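2021-09-24 — Nurnus pair, finger service and jaw check

Right, writing this up while it's fresh, because the last entry for this pair is from December and says only "jaws done". Done how? I have no idea, and I think I wrote it!

Both hand-held grippers were due. The counter on the left one reads 2,328 closes since the Drurivar fingers went on, and the Soylu sheet says to look at the tip screws every 700, so yes, we are well past that. Took the fingers off, wiped the pivots with a dry cloth (no oil, it ends up on the shirts), put everything back and nipped the tip screws up in two goes, left then right then left again. The right tip screw was slack by nearly a quarter turn. That would explain the clicking.

Powered up, waited for the green lights, ran the zero routine twice. Then over to the bed for the cloth check, same as always, with the blue shirt and the beige fitted sheet.
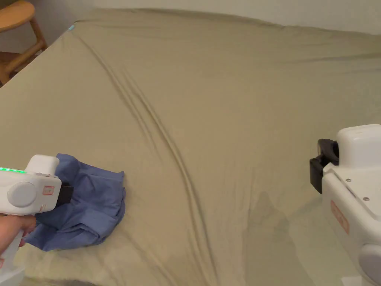
I like to start with the thing in a heap. A flat sleeve is easy, you can get hold of that with almost anything, but a heap gives you three or four layers and you feel straight away if one finger is leading the other. Left felt good. Right still has a bit of drag in the last part of its travel, more of a rub than a catch, and I couldn't find it by hand with the power off. Might be the linkage, might be the cable pulling on the back of the housing. I'll re-route the cable first as it costs nothing.

Second check is on the hem and the shoulders, with the shirt opened out. Small pinches, one layer only, lift a few centimetres and let go. Note down anything that slides.

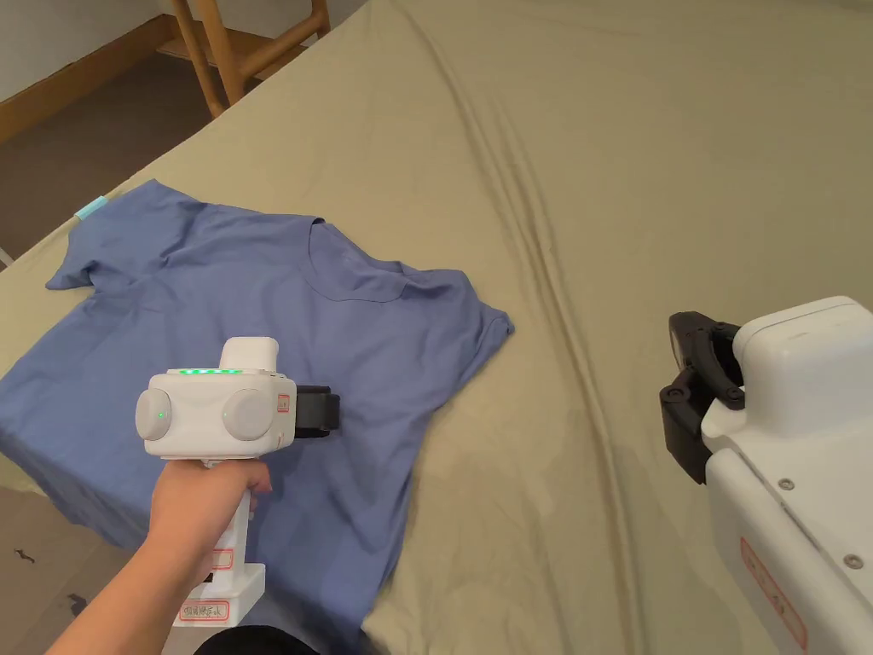
Villness wrote back at lunch on the question of slipping: they see the same on thin cotton once the pads go shiny, and they'd rather we roughed the pads with fine paper than kept turning up the grip force, which only wears the pivots. They also asked whether we zero with the fingers open or shut. Shut, I told them, and apparently that's right for this version.

So I've put the force back to 166, where it was before I started fiddling, and gave the pads a light rub. Better already, I think, though I want a few more runs before I'd swear to it.

Last job was the tip line-up. Close fully, look down the seam from the tool's own camera, and it should be thin and even from top to bottom. 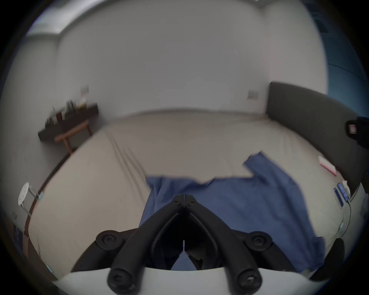

If the seam ever opens out at the top, slacken both tip screws half a turn, close the jaw on a bit of card and tighten them again while it's shut. Don't do it with the jaw open — I've made that mistake and had to start over.

Still to do:

- re-route the cable on the right-hand one, then try the heap again
- order 2 spare sets of pads
- reset the close counter on the left (forgot, sorry)
- write the force setting on the card in the lid so it stops wandering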